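My Day as a Robot's Plug Monitor
What happens when you let a magazine writer loose on the controls

I have wired three-pin plugs, rewired a lamp in a moving caravan and once got a satnav out of a dashboard with a butter knife. So when Eirini Moschos at Luvico asked whether I'd like to have a go at teaching a robot to plug something in, I said yes before she'd finished the sentence. How hard could it be? It's a plug!

Luvico is four rooms above a carpet shop in Zurnwood, and you can smell underlay all the way up the stairs. Eirini met me at the top with a mug of very strong tea and a pair of shoe covers, which I never did find a use for. The company's whole business is showing robots household jobs by hand. You don't write instructions for the thing. You take hold of a pair of small copy arms, you do the job with those, and the real arms do the same a moment later. Every movement gets saved, and when there are enough good goes in the bank the software has a crack at learning from them.

"Enough" is the word to watch there. Sihan Zeng, who looks after the recordings, told me the plug job stood at 1,848 demonstrations that morning. The target is 3,272. I asked where on earth that number came from and she said it was what the budget allowed, and went back to her screen.

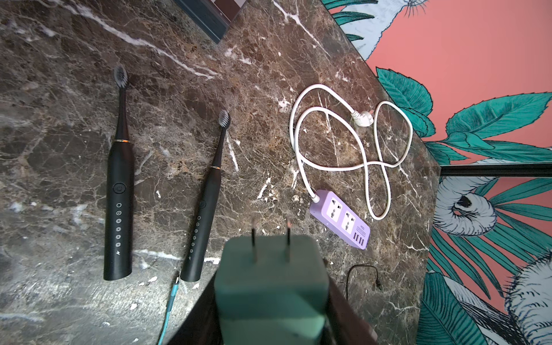
Toothbrushes, a power strip and the adapter in the gripper's grasp.

The job goes like this. Pick up the travel adapter, carry it over to the power strip, line up the prongs, push. Everything else is there to be worked around, because real bathrooms and bedside tables are full of stuff and the robot had better get used to it. I'd have said two toothbrushes were no obstacle to anybody. I'd have been wrong!

My teacher was Rafail Lambrakis, who used to repair accordions and has the patience to prove it. He sat me down on a stool (too low, I asked for a cushion, got a rolled-up coat) and put my hands in the grips. There's a sort of trigger for the fingers. Squeeze and the robot squeezes. Let go and it lets go, including when you only meant to scratch your nose, as I discovered in my first minute.

The oddest part is that you can't feel anything. When you push a plug into a socket at home your fingers do nearly all the work. You wiggle it, you feel the pins find the holes, you lean on it and in it goes. Here you've got your eyes and that's your lot. There's one view from up at the robot's wrist and another from further back, and you flick between them like somebody checking their mirrors on a driving test. My prongs were lined up beautifully in the one and miles out in the other. Rafail kept saying "come down slower" in exactly the same tone, and after a while I started hearing it in my own head.

My first adapter went in on go number 8. I whooped. Sihan came over, had a look at the recording and binned it. I'd hesitated too long above the socket, she said, and a robot that learns from a ditherer will dither. Fair enough, but I was quite hurt. 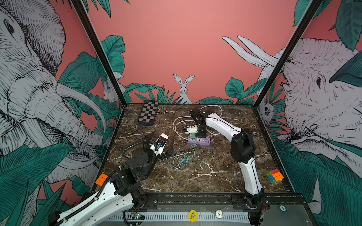

Cables are the real villains, according to everyone I talked to. A plug is a nice stiff lump and stays the shape it was when you last looked. A cable goes where it fancies. Béla Hajdu, who sets up the table between goes, rearranges the leads each time so the robot never gets to memorise a layout, and I'm convinced he enjoys it. He has a way of dropping a loop of flex that leaves it looking perfectly innocent until you try to get a gripper past. He learned it, he says, from years of putting up stage lights for a touring theatre company. I said it looked to me like the drawer in my kitchen, and he took it as a compliment.

I asked him about the jungle on the walls too, as I'd grown fond of the rabbit by then. He chose the paper himself from the shop downstairs, which sells a bit of wallpaper on the side. He'd argued for it over plain white, and he says people stay cheerful for longer with an elephant at each elbow. I can only speak for myself, but I did say good morning to the one on the left.

After lunch (cheese pie from Zervas on the corner, have the spinach one as well if you go) I was allowed to drive both arms. I'd been looking forward to it and I was dreadful. It's patting your head and rubbing your tummy, only the tummy belongs to somebody else and costs more than your car. The idea is that one hand can steady something while the other does the fiddly bit, just as you'd do it yourself. My left arm forgot it was on duty every time my right arm got interesting.

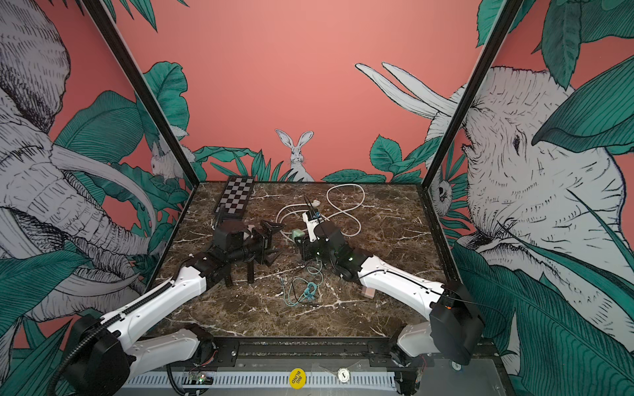
Rafail's trick is to talk to himself. "Left holds, right goes. Left holds, right goes." He mutters it under his breath for hours, and Eirini tells me he once did it all the way through a birthday dinner. I tried it and got better almost straight away, though I did feel a bit daft. He also makes everyone stop after 200 goes, whether they're tired or not, and walk round the block. I got nowhere near 200. I asked for the walk anyway.

What surprised me was how much of him ends up in the machine. Sihan played me two attempts that the software had made by itself, after practising on different people's goes. One came in low and sideways and gave a little pause before the push. "That's Rafail," she said. The other one swooped. That was Eirini Raptis, who left in the spring to join Firkell and apparently did everything at that speed, stairs included. Neither of them got the plug in first time, I should say. The swoopy one missed and had another go, and I found myself leaning forward in my chair, willing it on.

By the end of the afternoon I'd had eleven of mine kept. Eleven! Sihan wrote my initials next to them in the log and I took a photo of the page to show my husband, who said "is that good?" and I had to admit I didn't know. They're hoping to reach the full number in December, and I've been told I can come back for an hour if I practise coming down slower.

I've been practising on the kettle. I shut my eyes so my fingers get no help from them, then realised I'd got that the wrong way round, and now I wear oven gloves.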